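4. Before first use

1. Wipe the Leltell toaster and leave it clear of curtains. The box claims "no smell from day one". We doubt it, so open a window.

2. Run it empty twice on the middle setting.

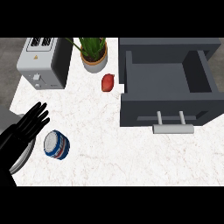
Fig. 4. Toaster on worktop, warning label on front face.

3. Set the browning low. The numbers on the dial are said to be minutes – ours never were.

Note: The maker promises 3,000 slices. Treat that as a hope.

Caution: Never push a knife into the slots. Unplug first, even if the lever is up.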